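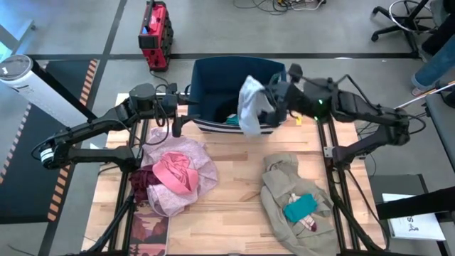
Why do people sort laundry before they wash it?
Mostly to stop dark colors from leaking onto light ones, and to keep rough, heavy clothes away from thin ones.

That's what grown-ups will tell you, anyway. Is it true? Partly.

Clothes get their color from dye. When a dark shirt is brand new, some of the dye is only sitting on the threads and hasn't stuck very well. Water can pull it loose. If something white is in the same wash, it may soak up that dye and come out pink or gray.

But does every red sock ruin every load? I don't believe it. A sock that has been washed 15 times has usually lost most of the dye it was going to lose. Cold water pulls out less dye than hot water, too. So be careful with new things, and worry less about the old ones.

Look at the piles on the table and the cloth over the blue bin. One cloth is white or a very pale blue. There is a coral-pink garment on top of a pale speckled cloth, and a dark maroon one close by. Which would you keep away from the white one? I'd pick the maroon first. The coral-pink one I'm not sure about. I'd want to know how old it is.

Test it yourself

You need a grown-up, a bowl of warm water, an old white rag and one dark piece of clothing that is allowed to get wet. Check the label first.

Dip a corner of the dark cloth in the water. Press it hard against the rag and count to 13. Now look at the rag. If there's a colored mark, the dye is still coming out — wash that one with other dark things. If the rag is still white, try it again before you believe it. One test isn't much proof.

What about all those special products?

Some bottles say they keep colors bright forever. Forever is a long time! Sunlight fades cloth, and so does rubbing. Ask how anybody checked.

A reader named Prasetyo Kusuma wrote to ask if turning jeans inside out helps. It can. The outside rubs less against the other clothes, so it may fade more slowly. You could try it with two old pairs that match and compare them in October.

Words to know
Dye: stuff that gives cloth its color.
Fade: to lose color little by little.
Load: all the clothes washed at one time.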